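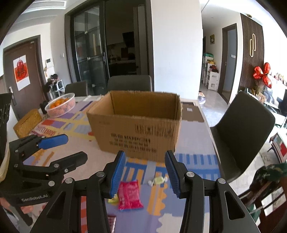
Snacks, mandarins and an open box on the dining table.

Snack boxes: your questions answered

I get the same handful of questions every time I post a parcel, so I've put the answers in one place. I'm Manon Beaulieu, I pack snack boxes at my dining table and send them to family, old flatmates and anybody else who has let slip their address. Last updated 19 March 2020.

Do you sell these?
No, sorry! I get asked this a lot and it's very flattering, but it's just me, a roll of tape and whatever was in the cupboard. If you want to do your own, read on, it's dead easy.

Where do you get your boxes?
I keep the ones that turn up at the door. Plain brown cardboard is best, and I don't mind printing on the outside as long as there's only one address label on it when it leaves the house (I learnt that one after a parcel for Lasley went on a little holiday back to the shop it came from). Peel off or cover anything with a barcode.

Flaps in or flaps out while you're packing?
In, for me. I fold them down inside the box so I can see what I'm doing and nothing gets caught on them. My sister leaves hers sticking out and says I'm weakening the creases. She may be right, but I've done it my way for years and the tape holds.

What about spare cardboard?
Keep it! I flatten any odd pieces and have them on the table next to me. They make a good false floor if the bottom of the box looks a bit tired, or a divider between the crisps and anything heavy.

What goes in first?
Boxed things, then tins if you must, then bags, then loose sweets poured into the gaps at the end. Twist-wrapped sweets are brilliant gap fillers. I scatter a few on the tablecloth when I start so I can grab them as I go, and yes, the number that reach the box is always smaller than the number I put out.

How do you stop crinkly packets bursting?
Lay them flat and don't let anything with a corner sit on them. Don't squeeze the air out either, the air is what's protecting the contents. If a packet is very puffed up I put it near the top with a tea towel over it and then I close the lid gently. Small packets survive far better than big sharing bags.

Can I send the mandarins?
Please don't. I've tried. I sent 4 to Dorska wrapped in kitchen paper, and the less said the better. The fruit lives in its basket on the table and is for whoever is doing the packing. If you want something orangey in the parcel, put in marmalade sweets or a chocolate orange.

Why a mesh basket for the fruit?
Air gets all the way round, so one soft mandarin doesn't take the rest down with it. Mine is white and pink and I'm very fond of it. I have a woven box too, and I do like the look of that on a table, but I wouldn't keep fruit in it.

Doesn't the patterned tablecloth drive you mad? I'd lose everything on it.
Ha, a bit. It's purple, yellow, orange, blue and red, and a yellow wrapper can vanish on it completely. I run my hand over the whole table before I tape up. But it's cheerful and it doesn't show the chocolate, and I'm not changing it.

Do you stand up or sit down to pack?
Stand. The chairs are lovely and comfy, dark grey, proper upholstered ones, and if I sit in one I start eating. I push one in on the far side so I can lean across without barking my shins.

How heavy should a box be?
Mine usually come out at 2 kilos. Pick it up with one hand and give it a small shake. If it rattles, it needs more in it, and if your wrist complains, take out the tins. Check the limit with whoever is carrying it before you seal it, especially for abroad.

How much tape?
More than you think. I go down the middle seam twice and then once across each end. A 50 metre roll lasts me a good while. I like the noisy brown sort.

What do you write on the contents form?
Exactly what's in there, in plain words. "Boiled sweets, crisps, biscuits." I used to put "treats" and the Melnyk parcel got opened for a look.

Somebody I know can't have nuts. Any tips?
Ask them first, then read every label, then read them again. I leave mixed loose sweets out of those boxes altogether, as the small wrappers often don't list anything.

Is there another round planned?
May, I think. I've got 40 of those little sweets put by already in a tin on top of the fridge. If you'd like to swap boxes, send me a message and tell me what you can't stand. (Liquorice people, I'll find you a partner!)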